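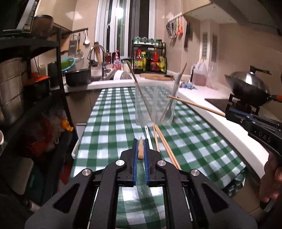 The chopstick that was never there

Home Opinion Workshop notes Letters About

Orestis Politis
1 July 2026
2 min read

In April our gripper policy reported that it had put 236 chopsticks into a container. It had put in 110. The rest it had closed its jaws on, or near, carried solemnly across the tablecloth and released, one handful of air after another.

The fault was dull. Rakeven, the software we use for grasp checks, decides whether the jaws are holding something by how far they have closed. Set the threshold for a mug and it works nicely. A chopstick is so thin that full jaws and empty jaws look much the same, and the default gave every attempt the benefit of the doubt. One line in a settings file, left alone by five of us, me included.

What bothers me is how pleased we were. The success figure went up on the wall at Galanis, where we share a floor, and people came over to admire it. I had the videos open in another window. I watched three and went to lunch.

I'd like to blame Rakeven, and for a week I did, with some energy. But we had asked a machine to mark its own homework and then praised its marks. Kitchens are full of narrow, slippery, half-hidden things – sticks lying side by side, forks already in the pot – and we tested ours on mugs.

Ollex, whose arms we hire, now wants a person to look at the container after every run before the number is written down. There were groans about this. It adds almost 500 minutes a month, and somebody has to lift out all the chopsticks again. I have done my share, and found it restful.

The threshold has been fixed. The figure on the wall has been replaced by a smaller one, which gets fewer visitors.

Recent in Opinion
Bonent and the door that opened twice
Who reads the error log?
Against the cheerful beep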